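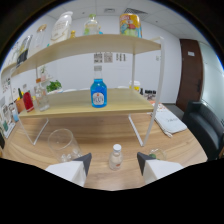

Clama hand-held gripper at a two-tier shelf, fingers open either side of a small bottle.

Speaker notes: Clama hand-held kit, review after loan
Mesivholm, 14th March

Opening

Keep this short. The talk covers one product, the Clama hand-held gripper from Dorkside, and whether a small lab should buy it, rent it or wait. We had a single unit on loan for 14 days. Four operators used it. Most of the audience already collects demonstrations some other way, so skip the history and go straight to the box.

Mention early that Dorkside lent the unit without a fee and did not see these notes before the talk.

What is in the kit

One gripper, one wide-angle camera, the mount, a charger, a calibration board and a case with cut foam. The spare finger pads come in a bag with no part number on it. Ask for the number when you order, as the web shop lists two kinds and they look the same on the page.

The tracking module is a separate purchase. We used the one from Cheng, which Dorkside supports. Fitting it takes one hex key and the key is in the case. The cable is too short if you are left-handed. Our left-handed operator ran it over the back of the grip and taped it down, and that held for the whole loan.

Maximum opening is 78 mm by the data sheet. We measured the same at the tips. The jaws close parallel, with a little play at full stretch.

Pause for the slide with the data sheet. Do not read it out.

How we tested

We wanted ordinary shelf work: pick up an item, place it, repeat with a different item. Bottles, cans, small jars, a drinking glass. Items on a lower shelf are the hard case for any hand-held unit, since the camera and the mount have to fit under the upper board along with your hand. Expect to change your wrist angle there, and expect the tracker to complain when you do.

We recorded 113 episodes and kept all the files, good and bad. An episode was one pick and one place. We threw nothing out until export, and I would suggest the same to anyone running a trial. If people delete as they go, you learn very little about the kit.

Grip on smooth cylinders

Drink cans are the item people ask about most. An upright can sits well between flat pads if you take it near the middle of the body. Take it too high and the lid rim rides on the pad edge. Take it too low and the fingertips touch the table before the jaws are closed. The trigger has no force limit, so thin aluminium will dent if the operator squeezes out of habit. New operators squeeze. Budget some practice time and a few cans.

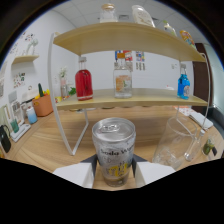
Does the price include software for training a model?

The price covers recording, calibration and export only. Training is left to you, and Dorkside gives no support for it beyond a page describing the file format.

Continue with the export tool. It runs from the command line and has a small window for checking clips. The window is slow with long recordings. The command line version is fine, and the error messages name the file that failed, so you can fix one clip without running the full batch again. Gripper width is saved as a separate track with its own time stamps. Check the offset between that track and the video before you trust either of them. Ours drifted after the battery was changed and came back into line after calibration.

Glass and clear bottles

Say plainly that grasping clear items was no harder than grasping painted ones. A person is doing the seeing. The trouble comes later, when you label, or when a model has to find the edge of a clear glass in front of a pale board. That is a data problem and the kit cannot solve it. What helps is variety behind the object. Move things about between episodes, change which bottle stands behind which, and leave some clutter on the table.

Wide items are another matter. A jar close to the limit of the jaws needs a straight approach, and on a full shelf there is often no straight approach to be had. Operators started turning the gripper on its side to get in. The tracker coped with this on the upper shelf. On the lower one it lost position more often, and each loss meant a restart.

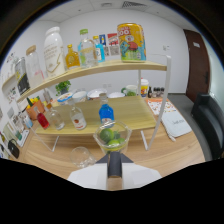
The restart itself takes less time than I expected. Hold the gripper still, press the side button, wait for the tone, carry on. The tone is quiet. In a room with a fan going, two of us missed it and recorded clips with no pose data. A light on the grip would fix this. Dorkside says one is planned for the October revision, and I have not seen a sample.

Comfort

The weight is forward of the hand. For short sessions this is fine. Over a long afternoon it is felt in the wrist, more so when reaching up to a high shelf. We swapped operators often. If you plan to have one person record all day, buy the counterweight — it clips on under the grip and makes the unit slightly harder to set down.

Trigger travel is long and even. I liked it. One operator wanted a shorter pull and there is no adjustment for that.

Faults seen

Mount screw came loose twice. Thread lock is advised in the manual, on the last page, and should be on the first.
Charger light stays on after the battery is full.
One finger pad lifted at a corner. Pressed back down, no further trouble.
Calibration board arrived slightly bowed. We laid it under books overnight and it read correctly afterwards.

Buy, rent or wait

For a lab with one or two tasks in mind, rent. The rental kit is the same hardware, and the Cheng module can be added to the same order. For a group that will record through the year, buying makes sense once you have a second set of pads and a spare battery in hand. If your work is mostly on low shelves, wait for the revision and ask for a loan unit then.

Leave the fault list on screen for questions. The unit is on the side table with the jaws unlocked, and people can try it after the session. Ask them to leave the mount screw alone.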